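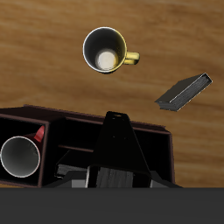

A yellow mug on a wood-grain tabletop, seen from almost directly overhead.

Glaze and hard water: a conversation with the kiln manager at Drukholm

The pottery at Drukholm fires stoneware for cafés and canteens. Its kiln manager has been there for 7 years and spends much of the week on complaints, most of which concern the inside of the cup.

"People write in and say the glaze has worn away," she says. "We ask them to send the piece back. In most cases the glaze is intact and there is a film of scale and tannin on top of it."

The pottery draws its water from the Stusen main, which is hard. Tea made with it leaves a ring at the fill line, and the ring takes colour from each later cup. Citric acid removes it. Scouring powder also removes it, but leaves fine scratches in which the next deposit forms more quickly.

"Metal marking is the other one," she says. "Grey lines from a teaspoon. The customer reads them as cracks. They are metal, sitting on the surface, and they come off with a mild cleaner."

Real faults do occur. The commonest is crazing, where the glaze contracts more than the body on cooling and is left in tension. She tests for it by heating sample pieces in an oven, dropping them into cold water and inking the surface. The last full test covered 256 pieces from the Dritis range, drawn from a batch of 1109.

"We had crazing on the outer wall near the handle joint. The body was underfired in one corner of the kiln. I moved the thermocouple and lengthened the soak."

Bisque firing now holds at 700 degrees before the final climb, to let carbon burn out of the clay. Pinholes fell after that change, although she is cautious about the cause. The clay supplier altered its sieve in the same month.

Asked about dishwashers, she is brief. "The detergent is alkaline and it will attack a soft glaze. Bright reds and yellows depend on the recipe. I would want to see a test for each one."

A matt glaze, Lưu, was withdrawn in March after it failed the detergent test. A revised version is in its second round of trials, with the silica raised and the firing otherwise unchanged.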